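Groton motion planner, version 3: review after eight weeks
Dionysis Bakalis, 2019-01-11

We bought Groton to replace our own planning scripts for two arms that work over one table. I was doubtful at first, so I kept the old scripts ready for the whole first month.

The installation took me one afternoon. The manual is clear, but the chapter on joint limits is too short and I had to write to support. They answered the next morning.

What I like most is the collision checking. You give each object a simple shape and a safety distance, and the planner keeps both arms away from it and from each other. In our test of 200 plans with a deep bin, 42 failed with the old scripts and three with Groton. The replanning is also quick enough that I stopped noticing it.

Soft things are the weak side. A cloth must be entered as a flat box, and if it has folds the box is always wrong. My colleague Myrto Tsakiris makes the box higher by hand — it helps, but I would not call it a solution. Also, the log window forgets its filter each time you close it.

The licence is not cheap. For one arm in an open space I would stay with free tools. For two arms and high walls between them, I would buy it again.

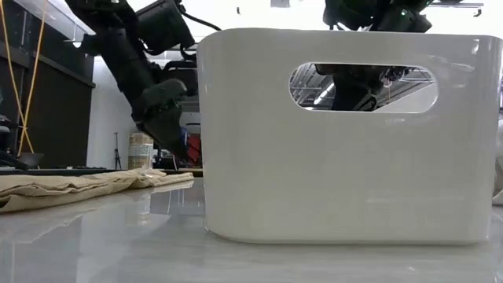
Two arms at the far side of the bin, with a folded cloth on the table.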